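Ferkville Science Program
Intro Lab Project, Final Report
Topic: Setting up and keeping a shared glassware bench
Submitted 2019-12-22

1. What we were trying to do

Our project was the bench, not the chemistry. Everybody in the section uses the same black bench top and the same glassware, and in the fall it was a mess most days. Beakers wherever. Tubes in the sink. People starting late since they could not find a clean anything. So the question was simple: does a fixed place for each piece of glass make the start and end of a session faster, and does it keep up when we are not standing there.

We compared three layouts. We named them after the three lab rooms they were first drawn up in, so Kasier, Brito and Lemus. Sorry if that is confusing, the names stuck. All the testing was on one bench.

Kasier layout: everything along the front, in reach.
Brito layout: everything in one big tray, sorted by hand at the end.
Lemus layout: divided organizer at the back against the wall, one low tray out front for work in progress.

2. Background

Short because there is not much. The lab handbook says glass should be kept away from the bench edge and that nothing should go back on the shelf wet. It does not say where things go in between. Our section had been working that out by habit, meaning each person had a different habit. We asked for rules from the older students and got several versions, two of which disagreed about whether beakers dry upside down or right side up. We left that one alone.

3. Materials

Bench with a black top, matte. Low plastic tray, blue. Divided organizer, white plastic. Small beakers, test tubes, a wire tripod, stirrers. Paper towels. Masking tape for the first try (see section 6, do not use tape). Stopwatch on a phone. Clipboard sheet for notes.
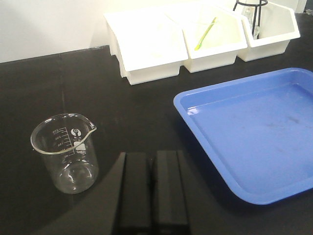 Glass on a dark surface was the first thing we had to deal with. Clear glass disappears on black more than we expected, you catch the rim and the shine on the base and thats it, and we had two near misses with elbows in the first sessions. The printed scale helps a lot. On a beaker like the one next to the blue tray the white numbers are the part you notice first, even from the back where they read mirrored, so we made it a rule that any marked beaker stands with the scale where a person walking up can see it. Spout pointing to the side and not at you. It also saves picking the thing up to find out what size it is. Unmarked glass goes in the organizer and does not sit out on its own, period.

The tray is for whatever is in use. If it is in the tray, leave it. If it is on the bare bench it is fair game to be put away. Took people a while to get this but it cut down on the "who moved my tube" arguments.

4. Procedure

Each layout ran for 3 sessions, 9 sessions total. Before each one we reset the bench. At the start somebody timed how long it took a group to get a full set (beaker, tube, stirrer, tripod) together. Stop time was when all the pieces were in front of them. At the end we timed cleanup the same way. Any glass left outside its place after the group walked off got written down as a stray.

Groups were told the layout but not what we were timing. A few guessed. One group raced. We kept their numbers in, maybe we should not of.

Work for all sessions was the same warm up task, measuring water into tubes from a 300 mL supply. Nothing hazardous.

5. Results

Kasier. Fastest to start, by a little. Worst at the end. With everything along the front there is no line between storage and work, and strays showed up every session. Also closest to the edge, which the handbook says not to do.

Brito. Slow both ways. One tray means digging, and glass against glass makes a noise nobody likes. We stopped caring about this one by its second session but finished it for the report.

Lemus. Start time close behind Kasier, cleanup best of all three. Strays in only 2 of the sessions, and those were stirrers. What made the difference was the dividers. With compartments people could see a gap and fill it.

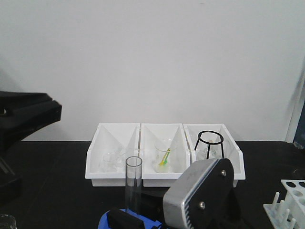
Fig. 2. Organizer against the wall with beakers and the wire tripod in their compartments, test tube held upright in front.

The tripod getting its own compartment was a late change. Before that it was in with the beakers and the legs hooked on everything. Small container can go underneath it, so no space lost. Stirrers lean in a beaker in the middle, easier to grab than lying flat.

Test tubes are the weak spot. They do not stand by themselves and the organizer has nothing to hold them, so they need a holder out front, and a holder out front is one more thing on the bench. Did not solve this.

6. Problems

Tape. Masking tape outlines looked great for one session and then peeled and left gum. Scrubbing took longer than any cleanup we timed.

Stains in the blue tray. Grayish, soap did not do much. We do not know what they are from.

Timing by phone. Different people pressed start at different moments. Should be one person every time.

Order. We ran the layouts one after another, Lemus last, so groups had more practice by then. Some of the improvement could be that. A better test would mix them up.

7. What we would do next

Keep Lemus on the bench through June and count strays once a week. Find a rack for tubes that fits inside the organizer or right beside it. Put a strip of light colored mat on the black top where beakers stand so they show up better. Ask the other rooms if they want a copy of the layout sheet.

8. Attachments

Layout sketches (3), timing sheet, stray log. Timing sheet for Brito session one has coffee on it but is readible.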